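OK so I sat through the whole school board meeting Wednesday night and I have thoughts. Short thread, then I'm going to bed.

The big item was the Skonus contract. If you haven't followed it, Skonus is the foundation that wants to pay for Portuguese classes at three of our elementary schools, and in return they pick the textbooks and get a say in who teaches.

I like the idea of kids learning Portuguese! My grandmother would have cried. But "a say in who teaches" is a weird thing to hand over for free workbooks, and a lot of parents told the board exactly that.

The petition had 924 signatures by the time it got handed in. Last year's one on bus routes got 239 and people thought that was huge.

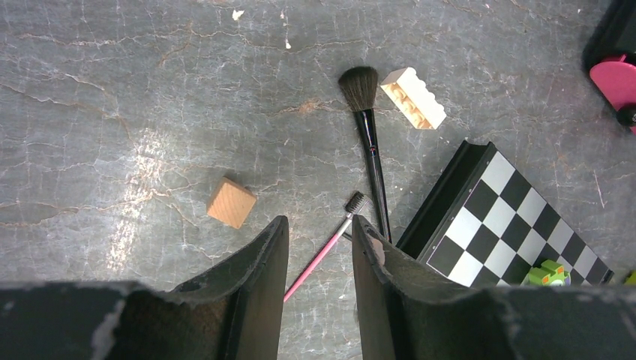 Public comment ran until almost 11. They signed up 54 speakers and cut everybody to 90 seconds, and then the timer broke, so it was more of a suggestion.

Best speaker of the night was a high school junior who read clause 91 out loud, word for word, and sat down. That's the one where the district agrees not to "diminish the reputation" of the foundation. You could hear the room go quiet.

The Skonus rep said it's standard language and they have the same deal with the Nadimano district. Okay, but Nadimano dropped their program in March? One board member asked about that and got a very long answer about scheduling.

Then the vote. 5-2 to table it and send it back to the lawyers – so not dead, just resting. I would've liked a plain no, but I'll take it.

It comes back next month, and the new draft is supposed to be posted a week before. If you have a kid at Van Damme Elementary please read it, you're first on the list for the pilot.

Replies are open, be nice. I'll answer what I can in the morning after drop-off.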